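Teaching a robot to tidy a desk, one pen at a time

Last updated: 20 June 2020

A pen goes into a box. It is about the least dramatic thing you could watch on a weekday morning, and I stayed for the whole of it and would happily have stayed longer.

The pen, the box and the table belong to Toromov, a small robotics firm on the Kerslake estate, and the people there want a robot to learn how to clear up a desk. They have decided that the best way to teach it is to let people do the clearing up, with the robot's own kind of hands. So the staff take hold of a pair of grippers, one in each fist, and work the jaws with their fingers. Every pick, every fumble and every neat little drop is recorded, and the recordings are what the robot learns from later on.

The project is called Geltemora, and it has been running since November. In that time the team has saved 3,560 demonstrations, which is their word for one complete go at a task from start to finish. Most of them last less than a minute. A few are much longer, usually when somebody new is having a turn and the pen has other ideas!

Cheng-en Lam looks after the sessions and was kind enough to let me sit in. The job of the day was pens and a clear plastic box, and the rule was simple: hold the box steady with the left gripper, pick up the pen with the right, put the one in the other, let go of both. Then it all gets laid out again, a little differently, and off you go once more. 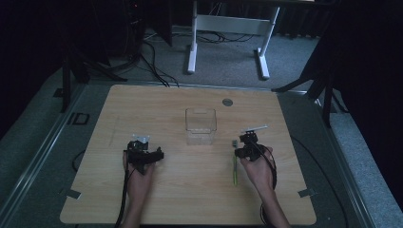

My own hands ached after ten minutes of it, Billau wrote in the visitors' book after an earlier session, and the odd thing was that I'd stopped thinking of them as tools by then and had started to get cross with my own thumbs.

Lam laughed when I read that entry out. Almost everyone goes through the same stages, apparently. At first you hold the grippers as if they might bite. Then you get too bold and knock things over. Somewhere in the second half hour you settle down, and your movements become slow and smooth, and those are the recordings the team likes best.

Older ways of doing this are still in use elsewhere in the building. One is to switch the motors of a robot arm to a soft setting, take hold of its wrist and push it through the job, rather like helping a toddler with a spoon. Another is remote control: you sit a few steps away, move a set of handles, and the arm copies you. Both work, and I tried both. The pushing is tiring on the shoulders. The remote control is great fun, but you lose all feeling for what you are touching, and I squashed a paper cup flat without noticing.

Working the grippers directly is something else again. You feel the pen through the jaws. You know when it is slipping, and you correct without thinking, and that small correction is saved along with everything else. "You want the bits people do without being asked," said Lam. "Nobody can write those down for you. I couldn't tell you how I pick up a pen, and I do it all day."

It also means there is no robot to wait for. A person with two grippers can get through a task as fast as their hands will go, and a session that took a full afternoon with the remote handles now fits before lunch. The sessions are 55 minutes long, with a proper break afterwards, and no one is allowed to do more than three in a day. Lam is strict about that. Tired people get sloppy, and a robot will learn sloppy just as readily as it learns neat.

I was surprised by how much of the morning went on things that looked like nothing. Before each batch the person holding the grippers opens the jaws wide over the bare table, closes them, and opens them again, so that the recording has a clear starting point. The table has its own marks to show where it belongs. If it gets nudged, it goes back before anyone carries on.

Then there are the pads, the soft rubbery facing on the inside of the gripper fingers. They take all the wear. A fresh pad grips beautifully and an old one starts to fray, and the team argues quite cheerfully over when to change them. 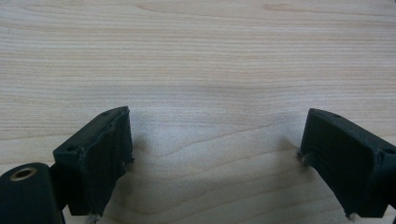

One side of the argument is that worn pads spoil the work, because a pen that would have stayed put begins to turn in the grip. The other side, and Lam is on it, says that any robot sent out into the world will have worn pads sooner or later, and had better learn to manage with them. For the moment the answer is a bit of both. Pads are left on until they start to drop things, and the date of each change is written down so that the recordings can be sorted by it afterwards.

And does the robot learn? I was shown the results in the next room, where an arm that had been trained on the earlier recordings was given a pen, a box and no help. It reached over, paused above the pen for a moment in a way that looked very much like somebody making up their mind, took it by the middle and put it in the box. I may have clapped. On the next go it missed the rim and tried again, without being told to, and I liked that even better. Trying again is something it has picked up from people who missed and had another go.

Lam was keen that I shouldn't go away with the wrong idea. The arm is good with pens of the sort it has been shown. Give it a fat marker and it hesitates. Put the box near the edge of the table, where few of the demonstrations placed it, and it can come down short. More recordings will help with some of this, and the plan is to bring in people who have never held the grippers before, of different heights and with different habits, left-handers especially.

There is a list on the wall of what comes next. Paper clips are on it, along with folding a cloth, and putting the cap back on a pen, which everybody agrees will be horrible. Capping needs two hands that really work together, and the cap is small, and people do it by feel with hardly a glance. I watched one of the team try it with the grippers during the break, just for the pleasure of it. The cap went across the room twice. On the third attempt it clicked on, and there was a cheer from the far desk.

I had a go myself before I left. My first pen missed the box altogether. My second went in at a slant and stayed there, leaning on the side, and Lam said it counted. They kept both, marked as a beginner's, so somewhere in the pile there is a pair of very wobbly recordings with my name beside them, and I am more pleased about that than I can easily explain.

Toromov hopes to open the sessions to local people once the next set of tasks is ready. You need no training and no particular skill. Wear sleeves that roll up, leave your watch at home, and don't expect to be any good for the first half hour.

Comments (4)

marrowfat
I'd sign up for this tomorrow. Do they take people with arthritis? I pick things up in a completely different way from my husband and I'd have thought that was useful for them to have.

Tilehurst Road
Interesting piece, but I'd like to know how it copes with a desk like mine, with forty things on it and all of them touching. One pen on a clear table is a long way from that. Still, you have to begin somewhere I suppose.

J.P.
We tried the push-the-arm-about method at the place I used to work, for loading trays. It was fine for big slow movements and hopeless for anything fiddly. My shoulder has never been the same. The grippers sound like a much better idea.

marrowfat
@Tilehurst Road mine too, and I still wouldn't let it near my paperwork. It can have the pens.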